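Tuesday Afternoons at the Grendby Workroom

Welcome, and thank you for stopping by our little gallery! We meet from 4 o'clock in the long room upstairs, with up to 20 of us on a good week, and there is always more cloth than anyone knows what to do with (Sombat Thaweesak keeps bringing it, bless him, and we keep saying yes). 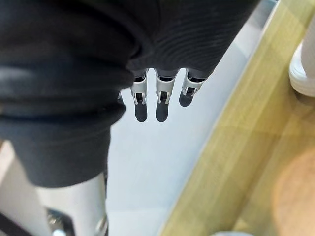

Dark charcoal fabric, soft and bunched into big rolled folds, with finer creases catching a bit of gray.

I do love how a plain dark cloth comes alive once it's allowed to fold however it likes. If you have any like it at home, bring it along to the next session, and stay for tea afterward. More pictures from Flevadik in April.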